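Notebook, Metau build group, sorting entry
January 11, 2018

Picked up where the last entry left off. The task for the Plivivora round is still the same: mixed small items on a table, one open box, everything in the pile goes into the box. Points for each item, points off for drops and for anything squashed. We are doing it with the hand-held grippers first and leaving the arm out of it until the demos are good enough to copy from.

Read the rules again before starting. The box may not be touched or moved after the start call. I had been nudging it with the side of the gripper in the practice runs without noticing, so those runs are no good as demos. Went back through the log and marked them. The log is at 272 runs now, including the marked ones. Not deleting anything yet, we may want the bad ones for comparison.

Setup notes. Moved the table work to the bigger table, the one with the rounded edge. Box to the left, pile to the right of it. The printed table cover is busy and I was worried about the blue patch swallowing the dark pads in the recordings, but on playback I could follow the fingers fine. Leave the cover on. The rules say "household surface" and don't say plain.

Finger pads: swapped to the softer set from Florard. The old ones had a shiny spot worn in the middle and the thin items were sliding out at the tips. The new ones grip better but they stick a little when opening, and the first few releases over the box were late. Dusted them with talc, wiped off the extra. Better. Need to find out if talc is allowed on the day. If not, we go back to the old pads and sand them.

Checked the zero on both grippers. Left reads fine. Right reads slightly open when it is fully closed, same as before the break. Put the offset in the config file and wrote it on the tape on the case too, so whoever runs next please don't add it a second time.

Order of picking. We argued about this in the last meeting and I tried it both ways. Working from the box side outward means shorter moves but you keep dragging the soft things along with the hard ones. Taking the top of the pile first is slower and much cleaner. Using top first from here on. Foil packets go early because they slide off the heap if anything under them shifts.

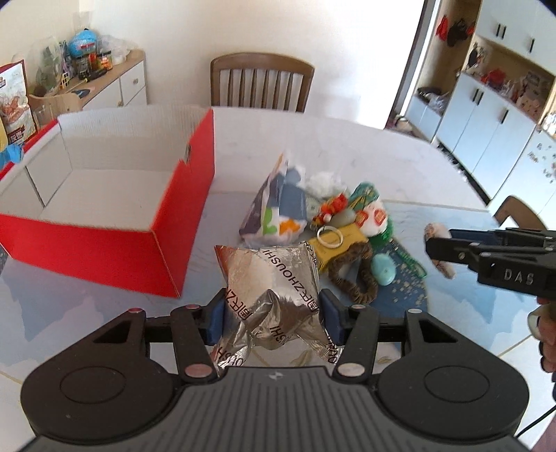

Foil snack packet in the gripper, box still empty. DAS gripper at right is holding its own item.

Packets. Pinching across the middle works if the closing is slow. Fast closing pushes the air to one end and the packet turns in the pads. I set the close speed down to 19 in the config (it was 100, the default) and stopped having that problem, but the hard items now feel sluggish. Could do two speeds, a slow one for bags and a fast one for the rest. That means the model has to learn which is which. Try one slow speed for everything first and see what it costs us in time.

Egg-shaped thing: fine from above, bad from the side. It rolls. Approach straight down with the pads as far apart as they go.

Hair band: the worst item by a long way. The pads close on the table and come up with nothing. What worked was going in at a low angle and catching one side of the loop. Do not try to grab it by the middle. I want several more clean demos of this one before we train.

White ring on the yellow packet: I have been picking them separately, ring first. Taking both together looks tempting but the rules score one item per pick.

Two-handed runs. Both grippers over the pile at once is crowded. The cable from the right one swings across the front of the table and in one run it pulled a small item toward the edge. Clipped it to my sleeve, which helped. A proper cable guide would be better. McPhee has the spring arm kind and it would clamp onto the chair back. Put it on the order list.

Also on timing: when one hand is holding and waiting for the other, the wait should be over the table and high enough to clear the pile. I was parking low and blocking my own view.

Software. The recorder dropped the first second of two runs. Restarting it cleared that up. Still on the old version from July, and I don't want to update this close to the round.

Battery charger is the ancient one with the 1994 sticker on the bottom. It works but gets warm, so please don't leave it on overnight.

To do:
Ask about talc.
More hair band demos, low angle only.
Order cable guide and spare pads.
Single slow speed, full pile, timed, five runs.
Relabel the marked runs so the training script skips them. Right now it only looks at the folder name.
Try the box turned the other way, the rules don't say which side faces us.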